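Início > Blog > Opinião > Porque deixei de assinar petições

Durante anos assinei tudo o que me punham à frente. Petições pela escola, contra a portagem, a favor das árvores da avenida, contra o abate das mesmas árvores numa versão ligeiramente diferente do texto. Assinava no telemóvel, na fila do supermercado, e sentia que tinha cumprido a minha parte. Em dezembro deixei de o fazer e tenho recebido perguntas sobre isso, algumas simpáticas e outras menos, por isso prefiro responder aqui de uma vez.

O que me fez parar foi a petição da Mitesetti. Para quem não é de cá, a Mitesetti é a empresa que ficou com a gestão do antigo mercado coberto e que quer transformar metade do edifício em estacionamento. Eu sou contra. Acho que um mercado serve para vender peixe e legumes, e que há lugares para carros a três minutos a pé. Escrevi isso neste blog mais do que uma vez e não mudei de ideias.

A petição chegou-me por quatro pessoas diferentes no mesmo dia. Assinei logo. Só à noite, já no sofá, é que a li até ao fim, e no penúltimo parágrafo estava uma frase a pedir que a junta proibisse qualquer obra no quarteirão durante 30 anos. Qualquer obra. Isso inclui o telhado da creche, onde chove há dois invernos, e inclui as rampas que andamos a pedir desde que me lembro. Eu tinha posto o meu nome numa coisa com a qual não concordo, e a culpa era só minha.

Escrevi aos promotores. Responderam com educação que a frase era "estratégica", que se pedia muito para conseguir pouco e que toda a gente percebia isso. Eu não tinha percebido. Pedi para retirar a assinatura e disseram-me que a plataforma não o permitia depois de passar as 1000.

Fui então ver o que mais tinha assinado. O correio eletrónico guarda essas confirmações todas, bastou procurar. Encontrei 11 só do último ano. De três não me lembrava de todo. Uma era sobre a linha de autocarro para Unmont, terra onde nunca fui e de cujos autocarros não sei nada. Outra defendia a reabertura de um posto de correios que, segundo uma notícia que li depois, nunca chegou a fechar. 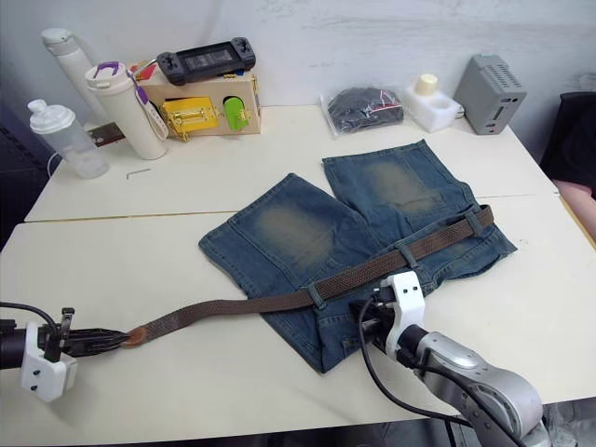
Quando contei isto a alguns amigos, a reação foi de impaciência. Disseram-me que estava a dar argumentos ao outro lado. Percebo o receio. Quem defende o estacionamento vai sempre dizer que as assinaturas não valem nada, e agora pode apontar para mim. Mas se a minha assinatura foi dada sem ler, nesse ponto eles têm razão, e não me parece boa política fingir o contrário.

Também me acusaram de comodismo, que assim fico em casa de mãos lavadas. Esta custou-me mais a ouvir. Faço parte de uma família em que se discutia política à mesa todos os domingos e em que ficar calado era mal visto. Deixar de assinar pareceu-me, ao princípio, uma espécie de abandono.

Por isso impus-me uma regra simples. Quando um assunto me interessa, vou à assembleia de freguesia ou escrevo uma carta com o meu nome e a minha morada. Se não estou disposta a fazer uma dessas duas coisas, é porque o assunto não me interessa assim tanto.

Desde então fui a duas assembleias. São longas. A primeira começou com quarenta minutos sobre a ata da anterior, e a cadeira era daquelas de plástico que se colam às pernas. Na segunda inscrevi-me para falar, deram-me três minutos e usei quase todos. Disse que era contra o estacionamento no mercado e a favor das obras na creche. Ouvi uns resmungos do lado de onde esperava palmas e um "muito bem" de um senhor que, soube depois, defende o estacionamento com unhas e dentes. Não convenci ninguém, que eu saiba.

Escrevi também uma carta à Mitesetti. Perguntei quantas bancas ficam, qual vai ser a renda e se os vendedores atuais têm prioridade. Recebi uma resposta de meia página que não respondia a nenhuma das três perguntas, e mandei outra carta a repetir as mesmas. Continuo à espera.

Sei que há petições bem feitas. A da biblioteca, há uns anos, tinha um parágrafo, pedia uma coisa só e foi discutida na assembleia como devia ser. Se me aparecer outra assim, leio-a duas vezes e talvez a assine. Não fiz nenhuma promessa solene – é só que perdi o gesto automático e não tenho saudades dele.

A quem me escreveu zangado por causa do texto anterior: li as mensagens todas. Não publiquei as que traziam insultos a terceiros, as outras estão nos comentários. Continuo contra o estacionamento. A próxima assembleia ainda não tem data marcada, mas a ordem de trabalhos costuma ser afixada à porta da junta uns dias antes, e quando a vir ponho-a aqui.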